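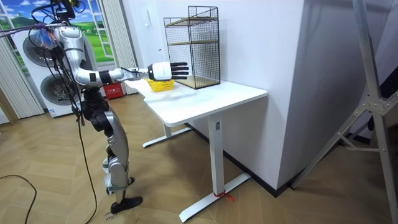

The Kinside robot at its white desk in Harkmont, right hand over a small woven basket. The black cable runs from its upper body to the floor.

Harkmont robot needs two hours of care before it starts work

A humanoid robot being set up in Harkmont for simple household jobs needs two hours of checks and adjustments before each working session, according to a maintenance note shared by Kinside, the firm running it.

The note, sent out in June along with an invitation to see the machine, gives a rare look at the daily upkeep behind a kind of robot more often shown off in short, well-lit clips. It lists 83 separate checks. Many are small, such as pressing each plug home or wiping the palm of the hand. Others mean powering the whole thing down and starting again from the top of the list.

Kinside says the list is a sign of care. It may well be. It also raises the question of who in an ordinary home would be doing it.

The robot works at a white desk with a black wire mesh shelf unit on it. The task at present is a plain one: reach down to a small yellow basket, take hold of it and put it on one of the two wooden shelves. The firm chose a woven basket because it is light and forgiving. A stiff plastic box, it says, gave the fingers too little to grip and too much to push against.

Most of the care goes into the right hand. Its jointed fingers have to be opened and closed one at a time at the start of a session, and the angle each one reaches is compared with the angle the software believes it has reached. If the two don't agree, the finger is set back to zero. The job is down on the list as taking 30 minutes for one hand, with the other hand to follow. When asked how often a finger is out, Kinside said "now and then, as you would expect". It would not put a figure on it.

Then there is the cable. The robot is tethered, with a long black lead looping past its hip and down to the floor. Part of the setup is walking that lead from one end to the other by hand, feeling for kinks, and making sure there is enough slack for a step forward or back without leaving so much that a foot can land on it. The wiring around the head and neck is still open to view, and a bundle of coloured wires sits in a clear plastic bag near the shoulder.

Kinside says keeping the wiring out in the open saves time when a connection has to be traced. It expects to put it under a cover once the layout has settled, though the firm gave no date for that. A similar promise was made in its last update, when the cover was described as nearly ready.

The wiring was put together by Mujić, a small workshop which also makes up replacement leads when the old ones wear. Wear is most likely where a lead crosses a joint that moves all day, and the neck and shoulder are the worst spots. The workshop's advice, repeated twice in the note, is to swap a lead early and never to tape over a worn patch. Anyone who has nursed a vacuum cleaner flex through one more winter will know how tempting the tape can be.

The desk gets its own section. The arm's reach is measured from the desktop, so the height has to be the same at the start of every session. A change of a few millimetres is enough to bring the fingers down on the rim of the basket when they should be going past it. The list asks for the desktop to be measured at both ends, for the mesh unit to be pushed back to the wall, and for the feet of the desk to be looked at in case one has crept across the boards.

That last point is where the doubts start to pile up. A robot meant for the home ought to cope with a table that has been nudged, and homes are full of nudged tables. Kinside's answer is that the fixed desk is a starting point, and that the machine will be given more freedom once the basic reach can be trusted. Fair enough, but the firm has been saying "once" quite a lot this year.

The software that plans the arm's movement comes from Cirnel, and it brings chores of its own. After any repair to the shoulder or elbow the arm has to be calibrated again: it is moved slowly through a set of poses while the readings are stored, and the old readings are then thrown away. Skipping this, the note warns in capital letters, "WILL LOOK FINE UNTIL IT ISN'T". The line seems to have been added after some experience, which Kinside declined to go into.

Walking is checked last. The knees are kept slightly bent, the weight is shifted from one foot to the other, and someone stands by the stop button throughout. The floor is swept first, as grit under a foot can upset the balance readings. Loose cables on the boards are to be moved out of the walking path, an instruction underlined in the note by hand.

What the note leaves out is nearly as interesting. There is no record of how many baskets have reached the shelf, or how many have not. There is nothing on cost, and no word on how much of the two hours could be cut with a second pair of hands. Kinside would say only that the checks are "getting quicker all the time" — a claim that is hard to test without the earlier times to set beside it.

The firm did give one figure for repairs. A worn finger can be changed in around five minutes, provided there is a spare in the drawer. The calibration afterwards is not included in that figure.

Kinside hopes to shorten the list by having the robot run some of the finger checks by itself, with a person reading the results at the end. Cirnel is working on that part. Checks on the cable, the desk and the leads would stay with a human for now, and so would the stop button.

Visits to see the machine can be booked through Kinside. They start at 11am, after the morning checks have been done.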